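Buying and budgeting for an arm cell: questions we get asked

Covley equipment planning pages. Questions not answered here can go to Jawad Soomro, who looks after purchasing for the handling benches.

Who are these pages for?

Teams who want to put a single arm on soft goods (towels, plush toys, covers, small garments) and need to put a figure in next year's budget. If you are handling boxed or rigid items, use the Skutevov pages instead, as the grippers and the floor plan are different.

What does a working area look like?
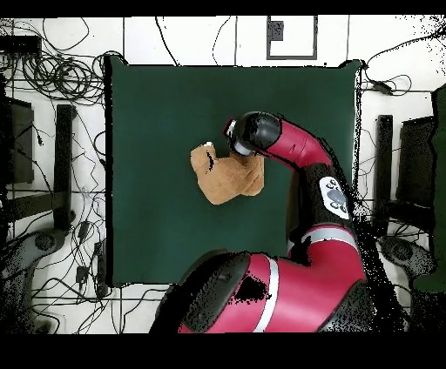
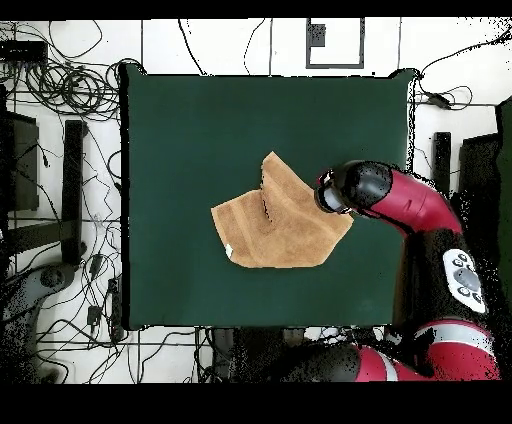 Red and black arm, dark green work surface, tiled floor.

What should be on the first order?

The arm and its controller, one gripper, a work surface, a stand or mounting plate, an emergency stop and all power leads. Ask for the leads to be listed one by one on the quote. Suppliers often quote a "cable set" and then leave out the extension leads you need to reach your own sockets.

How much should we set aside for cabling and power?

Put in 2,000 as a separate line for leads, power strips, cable covers and the electrician's visit. Most first budgets have nothing here and the money ends up coming out of spares. Cable covers are cheap and should be ordered with the arm. Loose cable on a floor is the most common point raised at our safety walk.

How much floor space do we need?

Measure the full reach of the arm, then add room for a person to walk behind it and for the controller to stand clear of the wall. Mark it out with tape before you ask for quotes. Two teams at Åberg had to move a bench after delivery and paid the fitter twice.

Does the work surface matter?

Yes. Choose one plain colour that differs from the items you handle, with no gloss. Tan or white goods show up well on dark green. Buy a spare at the same time so that the shade matches.

Should we buy or lease?

Lease if the trial is shorter than a year. Past that, buying has worked out cheaper for us. Check who pays for return carriage on a lease, as it is not always stated.

What about test items?

Order 100 pieces of mixed stock, including some with labels and tags left on. They go under consumables, not equipment.

How long does delivery take?

Our last order took 19 weeks from purchase order to handover. Gripper parts came first and the controller last. For a spring start, have the order signed off by November.

Do we need a service contract?

Take the basic one for the first year. We use Protex, who cover call-outs and one yearly check. Gripper wear is excluded, so budget for 2 sets of replacement tips.

When are requests looked at?

Every Monday. Send the quote, the taped-out floor plan and the name of the person who will run the cell. Requests without a floor plan are sent back.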